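Minutes - Kitchen Sim Catch-up, Thursday, 2 pm

Minutes by me again, as I sat closest to the whiteboard. Yetunde Mohammed in the chair. Everyone from the Geritz side dialled in, and Wenus sent apologies (they had a fire drill, which felt a bit on theme!).

1. Last meeting's minutes
Accepted. One fix - I had written that the wrist camera settings were locked in March. They were locked in May. Sorry, that was me reading my own handwriting.

2. The Jarden fault
This took up most of the hour, so I'll try to get it down properly. Jarden is our name for the grasp controller, for anyone new on the mailing list. Over the weekend batch it ran 2,146 simulated episodes, and a good chunk of them stalled. The arm gets to the counter, opens the gripper, and then sits there until the episode times out. There's no crash and no error in the log, and the run is marked "complete", so the summary page looked lovely and green and we all went home happy on the Friday. Hmm.

Yetunde put some wrist views up on the big screen so we could talk over the same thing. 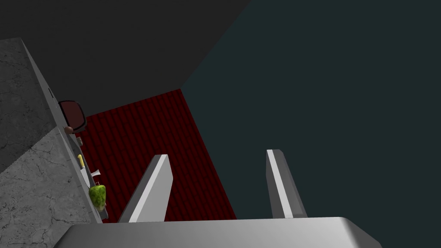 Wrist view, kitchen run. Gripper open, items along the counter rim.

First question from Geritz was whether the fingers were jammed on something. We all had a squint and agreed there was nothing between them. The joint readings say the same, so we've crossed a mechanical jam (well, a simulated one) off the list.

Second question was whether the controller had picked a target at all. I'd looked at this on the train in, and in the stalled runs I opened it had picked one, then dropped it, then picked it again, over and over, faster than the arm could respond. So from the outside it looks frozen, but inside it's changing its mind the whole time. Yetunde called it dithering and the name has stuck, so please use that in the tickets so we can search for it.

There was a fair bit of back and forth over the cause. Geritz think it's the new confidence threshold. I think it's the object list being rebuilt each time something slips in or out of the wrist view, which knocks the target off its spot in the queue. We didn't settle it. Both of us are going to rerun 15 of the bad episodes with our own favourite change and swap logs.

3. Stop behaviour
Yetunde was pretty firm here, and I agree with her. A stall in the sim costs us some computer time and a grumpy Monday. The same controller is meant to go onto the real arm at Grajales, and over there a person may well see a still arm, think it's finished, and reach in to clear the counter. If the dithering then breaks, the arm moves with a hand in the way. So from today a stall counts as a safety matter and gets logged as one, even in the sim.

What we agreed: if no target has held for 2 seconds, the controller gives up, backs the arm off and raises a fault. It must not try again without someone pressing reset. Geritz asked if it could have one free retry. The answer was no (politely).

Nothing goes to Grajales until we have 1,000 episodes in a row with no silent stall. I said that felt like a lot. It was pointed out that I'd said the same of the last number, and then we'd found this. 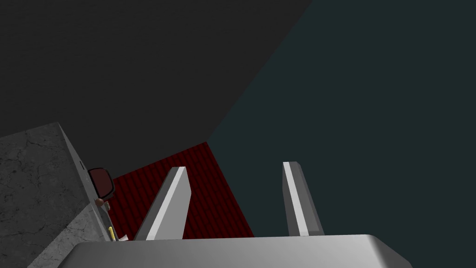
4. Object labels
My item, and I'll admit I'd been itching to raise it. The label checker is far too sure of itself with small things seen at a steep angle, and I'd like it to be allowed to say "don't know". Take the thin yellow thing standing low down beside the grey block: I said pencil, Geritz said some kind of rod, and we had the whole screen to look at it on. The little white bit to the right of it got even less agreement. If a room full of people can't name it, I don't see why Jarden should be handing out a confident label and then building a grasp on top. Yetunde is happy for me to try an "unsure" class on a branch, as long as it stays well away from the stop behaviour work. I'll have a first go at it before we next meet.

5. Summary page
Short one. "Complete" is going to be split into "finished task" and "ran out of time", in different colours. Geritz will do it, and they reckon it's an afternoon's work.

6. Other business
The Wenus team want access to the episode logs. Fine by everyone, read only. Also, whoever keeps renaming the shared folder, please stop, my scripts are having a terrible week.

Actions
Me - rerun 15 bad episodes with the object list fixed in place; start the "unsure" branch
Geritz - rerun the same 15 with the old threshold; split the status on the summary page
Yetunde - write up the stop rule and send it to Grajales; open the safety log entry

Next meeting same time Thursday, same room. Closed a bit after three.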